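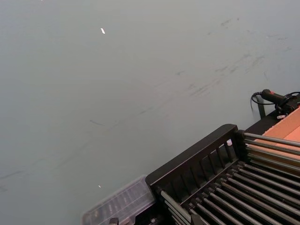 What is the difference between wear and soiling on a painted surface?
Wear removes or displaces the coating itself, while soiling leaves the coating intact and adds foreign material on top of it. A mark that comes off with a damp cloth is soiling. A mark that remains after cleaning is recorded as wear until inspection under magnification shows otherwise.

Unit 4. Abrasion of Coatings

4.1 Terms
Two-body abrasion: a hard surface slides directly against the coating.
Three-body abrasion: free particles are trapped between the two surfaces. They may roll or slide, and the mark they leave is usually less regular in direction.
Transfer: material from the softer body is deposited on the harder one. Dark streaks on a light coating are often transfer and should be cleaned before any rating is given.

4.2 Rotary test
Condition the panel at the lab temperature overnight. Weigh it, mount it, and run 1,000 cycles under the load given on the worksheet. Clear debris from the wheels every 50 cycles - skipping this step turns a two-body test into a three-body one. Weigh again and report the mass loss in milligrams.

Use the Prondico panels for the first run and the Folevar panels for the second. The two coatings differ in binder hardness, so mass loss alone does not rank them. Film thickness must be reported with each result.

4.3 Gloss
Measure gloss before and after, at the same angle and in the same spot. A matte coating can gain gloss under light rubbing as its high points are flattened.

Worksheets go in the tray in Room 251. Read Unit 5 before the next lab.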